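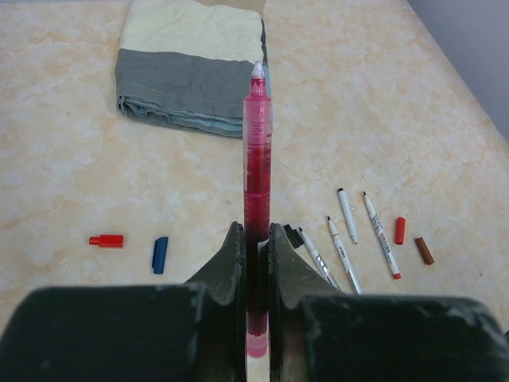 Stusance R2, tinta roja: prueba de un bolígrafo de gel para corrección

Material de escritura / Análisis

El Stusance R2 es un bolígrafo de gel de base acuosa con bola de 0,5 mm, cuerpo translúcido y capuchón a presión. Se vende suelto o en caja de ocho unidades. Para esta prueba se ha utilizado una caja completa de rojo, comprada en tienda, y como referencia el Bouvier de gel con el mismo diámetro de bola, que llevamos usando en la redacción desde el curso pasado.

Condiciones de la prueba

El uso ha sido el habitual en corrección de galeradas: marcas cortas, tachados, llamadas al margen y notas de una o dos líneas. Papel offset de 80 g, papel de impresora reciclado y estucado mate. Didier Marty se encargó de las pruebas de secado y Shewit Asfaw, zurda, de las de arrastre. Temperatura de oficina, sin control de humedad.

Trazo

La línea es uniforme en el offset y algo más ancha en el reciclado, donde el gel penetra y el borde pierde definición. En estucado aparecen cortes al iniciar el trazo si el bolígrafo ha estado destapado unos minutos; se corrigen con dos o tres pasadas sobre papel aparte. El Bouvier arranca mejor en esa superficie, aunque deja más carga en los puntos y en los finales de tachado.

El color tira a carmín. Sobre texto negro se distingue bien con luz natural y con fluorescente. Con lámpara cálida pierde contraste, sobre todo en comas y en signos de supresión pequeños. En el escáner de la redacción, en modo grises, las marcas quedan claras y conviene bajar el umbral antes de pasar a blanco y negro.

Secado

En offset, pasar el dedo a los 11 segundos de escribir ya no deja rastro. En estucado mate hicieron falta 43. Es un valor alto para quien apila páginas según corrige, y Asfaw manchó el margen izquierdo en casi todas las hojas de ese papel. El fabricante no indica tiempo de secado en el envase.

Resistencia al agua: escasa. Una gota extendida con papel absorbente disuelve la marca hasta hacerla ilegible.

Duración

Cada unidad rindió unos 2890 caracteres manuscritos de nota, además de los tachados, que no se midieron. Es poco. La bola seguía girando sin holgura al agotarse la tinta, de modo que el límite es la carga. No hay recambio, y este es el principal reparo que le ponemos.

Ergonomía y construcción

Cuerpo delgado, sin zona de agarre engomada. En sesiones largas obliga a cerrar más la mano que el Gravden de cuerpo ancho que analizamos en mayo. El capuchón ajusta con firmeza, pero el clip es rígido y se abre con carpetas gruesas: uno se partió por la base al tercer día. El cuerpo translúcido permite ver el nivel de tinta, dato útil cuando se sale con un solo bolígrafo.

Valoración

Adecuado para corregir sobre papel sin estucar y en tandas cortas. Para estucado seguimos prefiriendo el Bouvier. Si Stusance publica un recambio compatible, repetiremos la prueba de duración.

A favor: línea regular en offset, buen contraste con luz blanca, nivel de tinta visible.
En contra: secado lento en estucado, poca carga, sin recambio, clip frágil.

Texto: Myrto Gkikas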